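4. Filling and using the watering can

The can supplied with the Gurnham indoor planter set is for topping up the trays only. Do not use it for plant food concentrate.

4.1 Stand the can upright on a flat surface before filling. A glossy worktop will show water marks — wipe up drips as you go.

4.2 Fill with cold tap water through the opening at the top. Stop 2 cm below the rim.

4.3 Check that the rose is pushed fully home on the end of the spout. The rose is the round, ball-shaped head, and it sits against the white band.

Lift and carry the can by the curved handle. Never pick it up by the spout, which is long and slender and may work loose at the base.

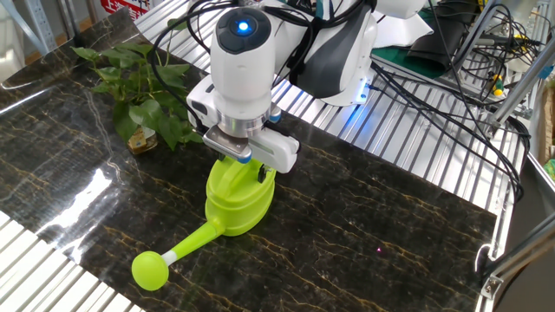

4.4 Hold the rose just above the compost and tip the can slowly. Water each tray for 5 seconds, then wait for the level marker to settle before adding more.

4.5 Empty any water left in the can and store it upright, away from direct sun.

Note: In hard water areas the holes in the rose may clog. Pull the rose off, soak it overnight in white vinegar and rinse well before refitting.

CAUTION: Keep water away from the lamp plug and the timer. Switch off at the wall before watering.

Replacement rose: part no. 3194. Replacement can, lime green: part no. 509.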